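Astuces de la buanderie, suite. En octobre, plusieurs d'entre vous m'ont demandé s'il fallait encore apprendre à plier un pantalon, vu que les machines vont s'en charger. Oui, il faut. Prenez un cintre en attendant.

## Ce qu'on peut déjà déléguer

- **Laver.** C'est réglé depuis nos grands-mères. Il reste à vider les poches, et un mouchoir en papier oublié bat encore toute l'électronique du monde.
- **Aspirer.** Correct, à condition de ranger avant. J'appelle ça faire le ménage pour que le robot puisse le faire. Remontez les franges du tapis et les lacets qui traînent.
- **Tondre.** Très bien sur un terrain plat. Le mien ne l'est pas.

## Ce qu'on ne délègue pas encore

**Le linge à plier.** Une assiette garde sa forme quand on la prend, un pantalon en change dès qu'on le touche. Vilja Sjöberg, qui travaille sur ces questions chez Prokis, m'a écrit que le plus dur vient avant le pli : trouver la ceinture dans le tas. Mon mari en est au même stade.

**Le repassage.** Un fer chaud au bout d'un bras qui hésite, je passe mon tour.

**Les chaussettes.** Aucune piste sérieuse. Achetez-les toutes pareilles.

## Plier un pantalon sans y passer la soirée

1. Sortez-le du tambour dès la fin du cycle et secouez-le deux fois, fort, en le tenant par la ceinture.
2. Superposez les jambes, couture contre couture, et posez-le de tout son long sur une table. Pas sur le lit - le matelas s'enfonce et les plis reviennent.
3. Lissez du plat de la main, de la ceinture vers l'ourlet. Le lin et le coton clair marquent vite, insistez sur les genoux.
4. Rabattez en deux, puis en trois si l'étagère est courte. Chez moi elle fait 40 cm de profondeur, donc en trois.

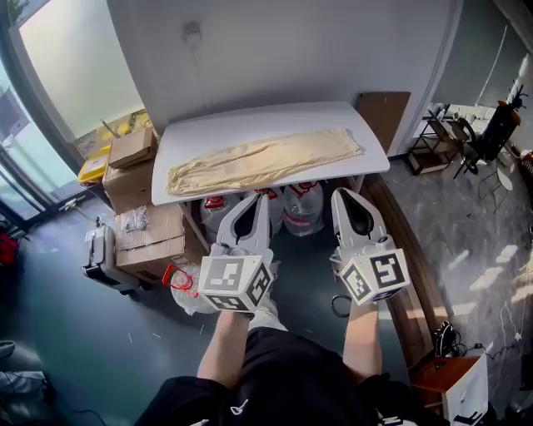

Essayez ensuite la même chose en ne vous servant que du pouce et de l'index de chaque main. Bethel Kassa m'a soufflé l'exercice et j'ai tenu 2 pantalons avant de tricher avec le coude. On comprend mieux les machines après, et on leur en veut un peu moins.

Quant aux plieuses automatiques, Anatole Lefèvre en a essayé une, la Nalia. Il fallait lui accrocher chaque vêtement bien droit, boutons fermés. Une fois tout ça fait, il ne restait plus grand-chose à plier. Elle lui sert maintenant à poser le panier.

Pour les taches de gras sur toile beige : terre de Sommières, une nuit, puis la brosse. Ça aussi, pour l'instant, c'est à la main.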